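Search this site Go
Home Datasets Notes Contact

# Lelwood Market Prices

Fruit and vegetable prices copied from the chalk boards at Lelwood market. The table has 1444 rows and covers 12 stalls. Prices are per pound unless the unit column says otherwise.
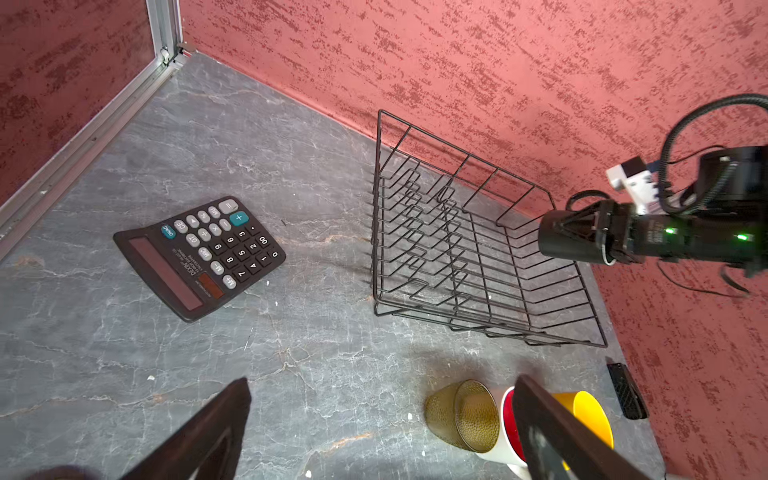

Each row is one item at one stall on one morning. Bunches and heads were not weighed, so don't compare them with the per-pound rows. Empty price cells mean the board was wiped or the item had sold out.

## Files

- prices.csv - the main table
- items.csv - more than 172 item names, with the spelling we settled on

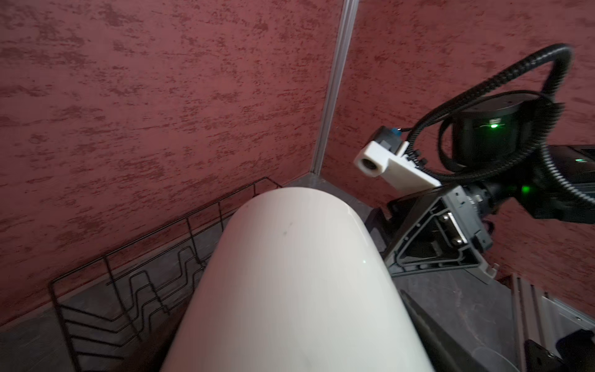
## Columns

- stall: short name, such as Jono or Mofokeng
- item: matches items.csv
- unit: lb, bunch, head or each
- price: US dollars, as written on the board

The Cemus stall rounds to the nearest quarter and always has. We left those prices alone.
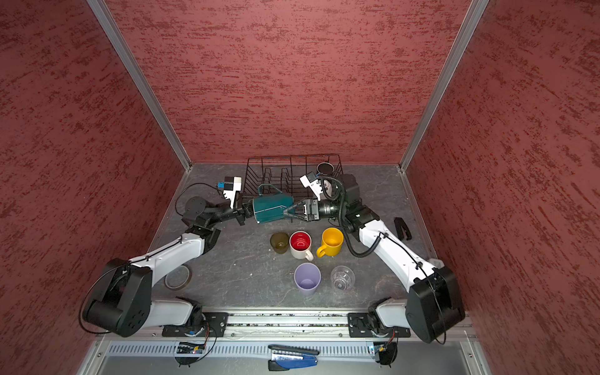
KNOWN PROBLEMS

Sweet potatoes and yams are mixed up in the early rows. Two stalls swapped places in May, and a few rows may carry the wrong stall name. Sale prices replace the regular price on the days they ran - there is no flag for them.
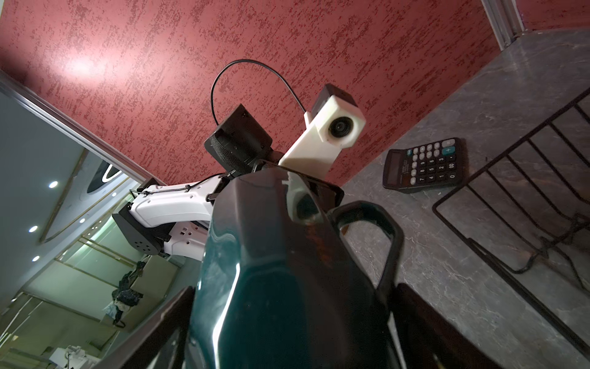 Teal gripper, with a white arm segment above.

## Use

Free to copy and change. Please name the source.

Last updated May 13, 2022

Comments (3)

Is garlic per head or per pound? I see both.

Both. Mofokeng sells it by the pound, the rest by the head.

The items file opens fine now, thanks for fixing the commas.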